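Kodach compares two sets of robot hands on household items

Last updated: 9 April 2018

Kodach, a small automation firm that builds handling equipment for mail-order packers, has started a side-by-side trial of two sets of robot hands and expects to pick one of them before the end of the year.

The trial began in January and compares a five-figure set from Gruleck with a cheaper one from Zurnness. Each set is mounted in turn on the same pair of arms and run by the same controller, so that differences in the results can be put down to the hands.

Stojan Georgiou, who leads the work, said the company had spent too long testing on blocks and foam cubes. "Our customers don't ship foam cubes," he said. "They ship cloths and paper and thin boxes, and those are the things that get dropped."

Each set has to complete 4000 picks. After every 400, the hands are taken off and checked for worn fingertips, stretched tendons and play in the thumb joint. Gruleck's set has passed 3 of those checks so far. The Zurnness set started later because of a wiring fault in the wrist connector and has passed one.

Flat items have given both sets the most trouble. A box or a tube gives the fingers something to close on, but a folded cloth or a notebook has to be lifted at one edge first, and that depends a great deal on where the thumb ends up. Kodach has changed the approach angle twice for this reason — the second change cut the number of missed picks on paper goods by 16 percent, according to Georgiou.

The choice of table covering also mattered more than the team had planned for. On bare laminate, thin items slid away from the fingers. A soft cloth holds them in place, though Georgiou said it may flatter the results, and part of the trial will be repeated on a harder surface.

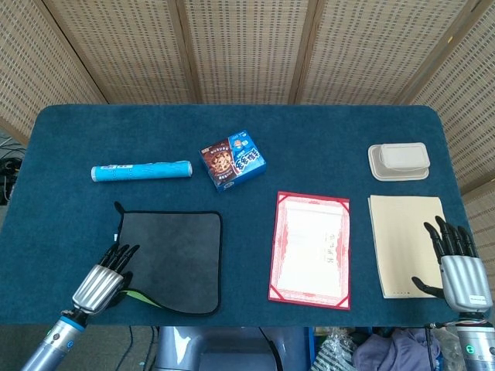
Kylie Bolger, who runs the controller side, said lighting was the other open question. The head camera loses the edges of pale objects when daylight is strong, and the planner then places the fingers too far in. Morning runs have been worse than afternoon ones. She is now testing a fixed exposure setting and wants a full week of results before changing anything else.

Price will count in the final decision, as will repair time. Gruleck services its hands at its own workshop, while Zurnness sells spare fingers that can be fitted on site with a hex key.

The hands that are chosen will go into a two-arm packing station planned for Dimitrov, a gift and stationery distributor that has worked with Kodach before. Dimitrov has asked to see a demonstration with its own stock before it signs.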